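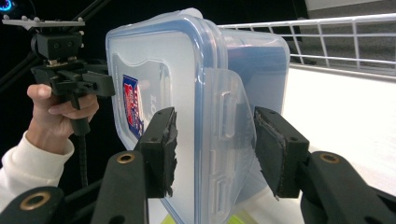
Nemik Latch-Lid Pantry Box, 900 ml

Clear plastic food storage for dry goods, leftovers and packed lunches. The lid closes with hinged flaps and seals against a silicone ring set in a groove, so it can be taken out for washing.

Sizes
200 ml – nuts, seeds, baby food
600 ml – rice for two, cut fruit
900 ml – pasta, cereal, soup

All three sizes take the same style of lid, but the lids are not interchangeable. Boxes of the same size stack with the lids on. Empty boxes nest without them.

Care
Top rack of the dishwasher. Pull the seal out once a month and wash it by hand in warm water. Let it dry fully before putting it back, flat side down. Tomato sauce and turmeric will stain the box over time.

Freezer and microwave
Leave a gap at the top when freezing liquids. Open all the flaps before microwaving – the lid should rest loose on the box. Not for oven use.

Ordering
Sold singly or by the case of 40. Spare seals are stocked for every size. Orders placed before noon leave our Clelstead warehouse the same day. For case pricing, write to Ansel Lindgren at the trade desk.

Prices last updated January 19, 2026.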